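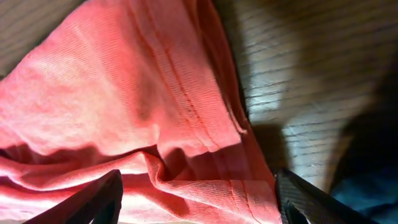 ## 4. Recording cloth episodes

Read section 3 first if the wrist camera has not been calibrated since the gripper was last taken off. The Okel software will let you record a full set with a bad calibration and will say nothing about it until training.

An episode is one attempt at one task, start to finish. A cloth set is 800 episodes. Plan on more than one afternoon.

### 4.1 Before you start

1. Clear the table down to the garments you mean to use. Phones, coffee and the hex key you were looking for yesterday all end up in the training data.
2. Set the lighting. Side light is fine, and deep folds should throw some shadow. If the top of a pale garment goes completely white in the preview, lower `exposure` one step at a time until the weave comes back.
3. Open the Minhas panel and choose **New set > Cloth**.
4. Type a set name without spaces. The panel accepts spaces. The exporter does not.
5. Check that both fingertips show at the bottom of the wrist view with the gripper open. If only one does, go back to 3.4.

> **Note:** A second garment at the edge of the view is allowed in cloth sets. The policy has to learn to leave it alone, a skill some operators are also still working on.

### 4.2 Dropping the garment

1. Hold the garment by any point, 30 cm above the table, and let go.
2. Leave it. Do not smooth it, square it up or turn the seam to face the camera.
3. If it slides off the table, pick it up and drop it again.

Everyone tidies. You will believe you are not tidying, and then the review grid will show you a long row of suspiciously polite towels. The first Itthorpe set had to be recorded again for this.

### 4.3 Recording an episode

1. Press the left pedal. The status bar turns green.
2. Bring the gripper down with the leader arm until the fingers sit either side of a raised fold. Keep the jaws wide on the way in.
3. Wait for the arm to settle, then close.
4. Lift straight up until the garment clears the table, and hold for 2 seconds.
5. Press the right pedal to save, or both pedals to discard.
6. Open the gripper, return to home and drop the garment again.

Choose a different fold each time. Seams are easy to grip and therefore popular; mix in plain cloth, hems and the flat, unpromising bits in the shade.

> **Caution:** Do not press the fingertips into the table to get under a flat edge. The pads wear through, and a wooden top will keep a record of every try.

> **Caution:** Keep your free hand out of the workspace while the status bar is green. The arm follows the leader, and the leader follows your elbow when you reach for something.

### 4.4 Failed grasps

Save them. Tag the episode `miss` if the jaws closed on nothing, or `slip` if the cloth came up and then fell. Discard only when the recording itself is broken: dropped images, a pedal pressed by accident, a sleeve across the lens.

An operator with no misses in a session is either very good or using the discard pedals as an eraser. Sorkach prints the discard rate at the top of the session report, so it will come up.

### 4.5 Changing garments

Swap after every 13 episodes. Enter the new garment in the **Item** field before pressing the pedal. Color and type are enough: `pink, ribbed`. `the nice one` has been tried.

If you forget to update the field, stop and use **Edit > Relabel from here**. It works forward only, so the sooner you notice, the better.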